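Storage of Household Records After a Move
Posted in June by Skilenard
Last updated: June, 4:15 p.m.

I recently relocated to the Gorkura building and must reduce 40 folders of family papers to an amount that will fit in one hall closet. The oldest items are property tax receipts from 1973. I would appreciate guidance on which records should be retained and for what period. I would also like to know whether scanned copies are generally accepted in place of originals.

Wilson Henao
Residents are advised to begin by separating permanent records from temporary ones. Birth and marriage certificates, deeds, wills and military discharge papers should be kept indefinitely in their original form. Bank statements and ordinary bills may be sorted by year. Many households keep tax returns and supporting papers for 6 years, although a tax preparer should be consulted where property has been sold.

A plain open bin is suitable for the first sort. Labels may be added once the groups are settled. 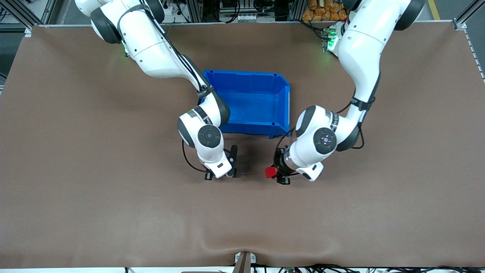 Guo wrote that the receipts from 1973 should not be discarded until the deed and any record of improvements to the property have been located. Such papers may be needed to establish the original cost. Scans are accepted by many offices for routine matters, but certified copies are commonly required for estates.

Skotero
Shred anything with an account number on it. I kept 3 folders in the end and have not missed the others. Please check with your bank before disposing of loan papers.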